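Flohmarkttisch im Flur vom Gemeindehaus – Standgebühr nach Tischlänge, ist das normal?

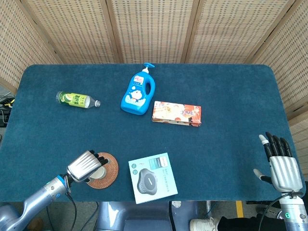 wallska_ute
Hallo zusammen, kurze Frage, muss gleich los. Bei uns im Broltus-Haus ist wieder Trödel und die nehmen jetzt Gebühr nach laufendem Meter statt pro Stand. Ich hab ja eh nicht viel, paar Kindersachen und Deko, und hab zu Hause mal probiert wie das wirkt: dunkles Filztuch drauf, hinten der Paravent mit dem Geflecht. Finde das sieht gleich nach mehr aus als auf der nackten Platte. Aber wenn ich jetzt nach Metern zahle, zählt der Paravent an der Seite mit? Der steht ja über. Anmeldung läuft nur noch über Zettel im Foyer, keine Mail, nix.

kellerkind77
Kommt auf den Veranstalter an. Bei uns in Wallska zählt alles was auf dem Boden steht. Kleiderständer, Kisten, auch der Klappstuhl wenn einer pingelig ist. Paravent also ja.

Fidi
Quatsch, Stuhl zählt nirgends. Meter heisst Front. Also die Seite wo die Leute langlaufen. Wie tief du nach hinten baust interessiert keinen, solange der Fluchtweg frei bleibt.

kellerkind77
@Fidi doch, bei uns schon. Hab 11 Euro nachgezahlt wegen Kleiderstange. Quittung liegt noch hier

Fidi
Dann hast du dich abzocken lassen, sorry.

tahira_s
Moin, Tahira Shaikh hier, ich mach die Einteilung bei uns mit (anderes Haus, anderer Ort). Wir hatten beides. Pro Stand gab jedes Mal Krach, weil einer mit drei Tapeziertischen genau so viel zahlt wie die Oma mit dem Kartentisch. Nach Meter ist fairer, gemessen wird bei uns die Front, und zwar mit allem was übersteht. Wenn der Paravent links und rechts rausguckt, zählt das. Also einfach enger stellen, dann passt es. Letztes Mal im April hatten wir 210 Anfragen, da wird nicht mehr groß diskutiert wer wieviel Platz kriegt.

wallska_ute
Ok danke, das hilft schon mal. Eng stellen geht, der läßt sich ja klappen. Und was nehmt ihr für Tischdecken? Filz fusselt und ich krieg das Zeug nich mehr aus der Bluse

rosti
Bettlaken. Dunkelblau, altes. Fertig.

Madita_B
Laken rutscht aber! Gerade wenn Kinder dran ziehen, und die ziehen IMMER, da kannst du noch so nett gucken. Ich hab Filz und bleib dabei, da bleibt auch Glas stehen wo es steht. Einmal vorher mit der Fusselrolle drüber, dann gehts.

rosti
Klammern dran, rutscht nix.

kellerkind77
Klammern auf abgerundeter Tischkante, viel Spass

rosti
geht alles wenn man will

hr_butt
Wichtiger als die Decke – Preise dranschreiben. Alles was keinen Preis hat bleibt liegen, die Leute fragen nicht. Mach das seit Jahren so, am Stand Butt steht an jedem Teil ein Zettel. Und vorher alles weg was angebrochen ist, Kosmetik, Shampoo und so Kram. Kauft keiner und sieht nach Resterampe aus.

Fidi
Seh ich anders. Ohne Preis kommt man ins Gespräch und verkauft am Ende zwei Sachen statt einer. Mit Zettel legen die es hin und gehen weiter.

hr_butt
Wer reden will redet auch mit Zettel.

Madita_B
Bücher ohne, Klamotten mit. So mach ichs. Bei Klamotten will jeder sofort wissen ob 2 oder 20.

tahira_s
Noch was weil es immer wieder vergessen wird: Wechselgeld. Ich sag immer mind. 7 Zweier und viel Kleinkram. Um neun kommt der erste mit einem Fuffi für ein Puzzle.

gerold_m
Mal ne Gegenfrage, lohnt sich das überhaupt noch? Ich hab alles über Cluno eingestellt, da kommt wenigstens keiner und will von 3 auf 1 Euro runter. Ok, dafür schreiben sie nachts um zwei

kellerkind77
Cluno ist doch voll mit Leuten die reservieren und nie kommen. Dann lieber Flur und kalte Füße.

Fidi
+1, da sind wir uns mal einig

wallska_ute
Also lohnen naja. Letztes Mal nach Abzug von Gebühr und Kuchen wars nicht die Welt. Mir gehts drum daß der Keller leer wird. Hab den Zettel jetzt ausgefüllt, zwei Meter, Paravent angewinkelt. Platz weiß ich noch nicht, hoffe nicht neben der Tür. Da ziehts wie Hechtsuppe.

Madita_B
Neben der Tür ist doch super, da kommen alle vorbei?

wallska_ute
Ja und keiner bleibt stehen. Jeder will erst mal rein und gucken was es gibt. Muß jetzt wirklich los, meld mich wenn ich den Platz hab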